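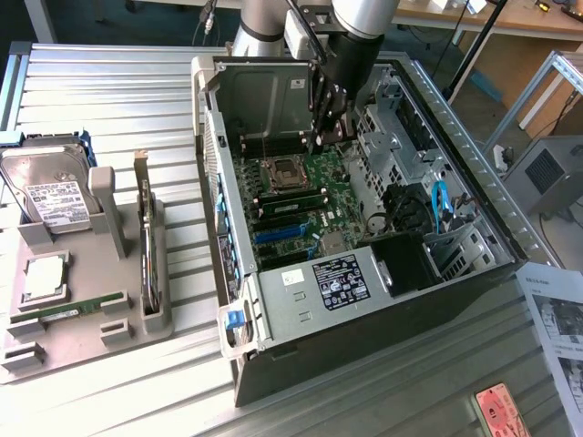 What can you learn about working inside your own desktop computer from watching a robot do it at an open day?

Mostly how to set up the bench. The order of work, the parts tray and the way the case is laid down all carry over to a kitchen table, and you need nothing more than a screwdriver and a free evening.

The open day was at the Tikley workshop in Paltberg, on a Wednesday, and the computer assembly bench was the stop I stayed at longest. The tips below are what I wrote down there, plus what I have learned from opening my own machines over the years.

Lay the case on its side

The tower on the bench was lying flat with its side panel off and the inside facing up. Do the same at home. Working on a standing tower means pushing parts in sideways, and a dropped screw goes straight to the bottom behind the power supply. With the case down you press downward, and you can see where everything goes.

Put a folded towel under the case if you are on a good table. Take off rings and watches. Shut the computer down, switch off the power supply at the back and pull the cord. Hold the power button in for 5 seconds afterward.

Give every part its own place

I liked the parts tray best. It sat to the left of the case, gray plastic, with a shaped spot for each item: the hard drive in one, the processor in a square recess, a memory stick lying in a long slot with clips. A robot needs parts to be where it expects them. A person benefits too, especially one who gets called to the phone halfway through.

A muffin pan does well for screws. Use one cup per location and drop in a scrap of paper saying "drive" or "side panel." Drive screws and case screws look alike and often have different threads.

For the bigger parts, use the lid of a cardboard box with a clean sheet of paper in it. Draw an outline around each part with a pencil. An empty outline tells you what has been installed, and a full one at the end tells you what you forgot. Set the processor down with its metal side up, as it was in the tray, so the contacts or pins are protected by whatever it came in. If you no longer have the plastic shell, don't take the processor out until you have somewhere safe for it. 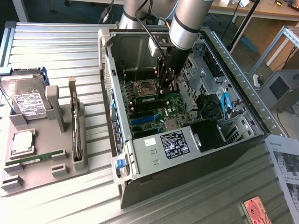
Gripper over the open case, with the parts tray on the left.

Clear the way in

Before putting a hand into the case, look at the path it will take. Cables are the usual trouble. A loose drive cable can snag on a sleeve and pull out of its connector without your noticing until the computer fails to find its drive. Tuck cables back and hold them with a twist tie or a strip of painter's tape on the metal, never on the board.

Roll your sleeves up past the elbow. Keep drinks on another table.

The processor socket

An empty socket is the most delicate spot on the board. Some kinds have fine contacts standing up in them, and a fingertip is enough to bend a few. Keep fingers and tools out of it.

1. Lift the lever all the way and open the metal frame.
2. Hold the processor by its edges.
3. Match the small triangle on its corner to the one on the socket.
4. Lower it straight down and let go. It should drop into place under its own weight.
5. Close the frame and bring down the lever. On many sockets the lever takes some force, but the processor itself should never need pushing.

If it doesn't sit flat, lift it out and check the corner again.

Memory sticks

Memory is the easiest upgrade in most desktops. Open the clips at the ends of the slot, line up the notch in the stick with the ridge in the slot, and press evenly at both ends until the clips close. Some boards have a clip at one end only. Check the manual for which slots to fill first, particularly if you are putting in two sticks.

The number on the stick matters. A board made for memory rated at 800 will not take a much newer stick at 3,000 and up, as the notch is in a different place. Take the old one to the store if you are unsure.

Keep the instructions on the bench

A printed sheet lay at the corner of the worktable, with photos of computer hardware on it. Paper is still the handiest thing for this job. Print the page of the manual that shows the board layout and mark the connectors you plan to touch. Take your own photos before you unplug anything, one from directly above and one close up of the small front panel wires.

Before the side panel goes back on

Count the muffin cups. Check that no cable touches a fan. Then stand the case up, plug it in and start it once with the panel off and your hands well away. If it beeps and shows nothing, the memory is the first thing to reseat, with the cord out again.

If you visit

The Tikley workshop is a short walk from the Paltberg bus stop, and bus 56 goes there from the center of town. The Holar room upstairs has tables where visitors can sit. Go early in the day if you want to stand near a bench and ask questions, and bring a notebook. The handouts were gone by noon.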